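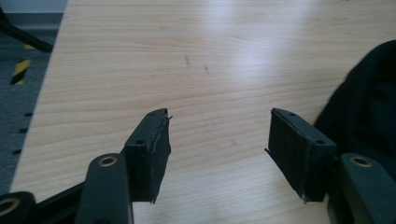

The tabletop, with the two dark marks still to deal with.

Sun 8 March

Slept until 11 and had toast standing up. Kirstin called to ask if the table was done. Told her no, but I'd look at it today.

There are two marks near each other. One is a short streak and the other is more of a smudge, fainter. They look like pencil or rubber. I can't feel either of them with a fingernail, so I think they're on top of the finish and not in it. The light overhead makes a big white glare on the wood and you have to move your head to see anything properly.

Dougal says to go straight to sandpaper. I don't want to sand a finish I can't match. He left me half a sheet of 1000 grit anyway and I put it in the drawer. Plan is a white eraser first, then a damp cloth with dish soap, then leave it alone for a day.

I do like the grain. Fine wavy lines, very pale, close to cream in places. I had forgotten how light it was after having the cloth over it since September.

Need to buy erasers and felt pads for the legs. Also owe Kirstin 190 for my half of the chairs.

Soup for dinner. Bed early, work at the Restley office tomorrow.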